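3.2 Zusammenstellung der Haushaltsgegenstände 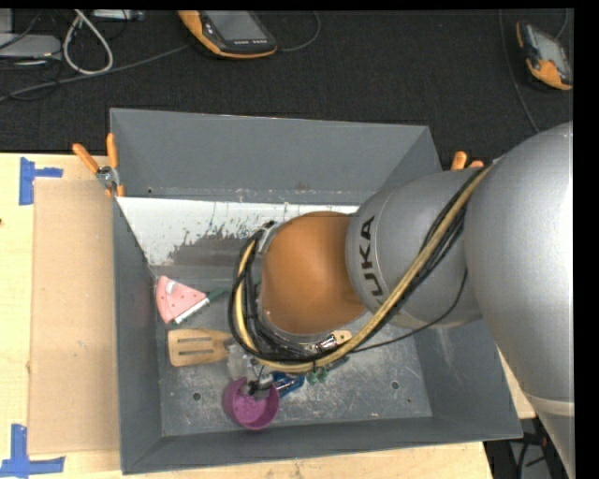

Abb. 2: Kleinteile in der offenen Metallwanne, darunter Pfannenwender aus Holz und runder Becher.

Die Gegenstände stammen aus dem Bestand dreier Wohnküchen, die im September aufgenommen wurden. Erfasst wurde alles, was die Bewohner nach eigener Angabe mindestens einmal pro Woche in die Hand nehmen und was keinen festen Platz im Schrank hat. Geschirr aus Porzellan und scharfe Messer blieben unberücksichtigt. Die Inventarlisten Zuna und Morkier wurden nach dem Schema von Tawfik zusammengeführt, doppelte Einträge gestrichen.

Aus der bereinigten Liste wurden kleine Gruppen von höchstens 6 Teilen gebildet. Eine Gruppe sollte flache und hohe Formen mischen, damit sich die Teile beim Ablegen nicht von selbst ordnen. Der Pfannenwender in Abb. 2 vertritt die flachen, langen Formen. Er hat zwei lange Schlitze im Blatt und liegt waagerecht auf dem Wannenboden. Der violett-magentafarbene Becher gehört zu den Hohlformen, die in den Listen nach dem Besteck die zweitgrößte Klasse bilden.

Als Behälter dient eine rechteckige graue Metallwanne auf einer hellen Holztischplatte. Schubladeneinsätze wurden verworfen, weil ihre Fächer die Lage der Teile vorgeben. Für jedes Teil wurden Länge, Masse und Hauptmaterial notiert. Teile über 500 g wurden ausgeschlossen, ebenso solche mit mehr als 700 mm Länge.

Die Zuordnung zu den Formklassen nahmen 2 Personen unabhängig voneinander vor. Abweichungen gab es vor allem bei Schöpfkellen und Messbechern mit Stiel, die sowohl als lang als auch als hohl gelten können. Sie werden im Folgenden als Mischformen geführt und in Abschnitt 4.1 getrennt ausgewertet.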